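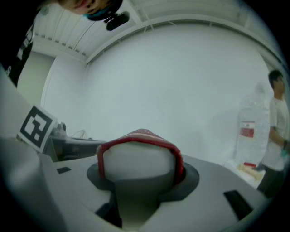

Section 6: Setting Up Your Trodeck Wivby Kitchen Timer

Read this section through once before you start. It is short, and the alternative is reading it at dinner time with something burning.

Before you begin

Take the timer, the wall bracket and the two screws out of the box. The bag of spare feet can go in the drawer where you keep the other spare feet.

Fitting the battery

1. Turn the timer face down on a towel.
2. Slide the battery door toward the arrow. It is stiff the first time. It is also stiff the second time.
3. Drop in one CR2032 coin cell with the plus sign facing you.
4. Close the door until it clicks. The timer will beep and show 12:00, a time it is very fond of.

CAUTION: Coin cells are dangerous if swallowed. Keep new and used ones well away from children and pets. If you think one has been swallowed, get medical help at once.

Setting the clock

5. Hold MODE until the hour blinks.
6. Press UP or DOWN to change the hour, then press MODE again to move on to the minutes. If you overshoot, keep going. You will come around again.
7. Press START to save. If you wander off for 32 seconds without saving, the timer gives up and goes back to whatever it believed before.

Note: The clock does not change itself for daylight saving. Your oven doesn't either, so they will at least agree.

Naming a countdown

The Wivby holds 6 countdowns, each with a name of up to eight letters. Pick names you will recognize later. "Thing" seemed clear to our testers when they typed it.

8. Press LIST, choose an empty slot and hold START.
9. Enter the name with UP and DOWN. Press MODE after each letter.
10. Set the minutes and press START to save.

To erase a countdown, highlight it and hold DOWN until the slot goes blank. There is no undo.

Mounting

11. Hold the bracket where you want it and mark the two holes in pencil.
12. Drill, fit the screws and hang the timer by the slot on its back.

CAUTION: Do not mount the timer directly above a burner. The case will sag, and sagging is not covered by the warranty.

If it won't stop beeping

Press any button. If that fails, press RESET with a straightened paper clip. RESET clears every countdown but keeps the volume setting. If you lock yourself out of the settings menu, enter 2552 to get back in.

Battery replacement is covered in Section 7, and cleaning in Section 8.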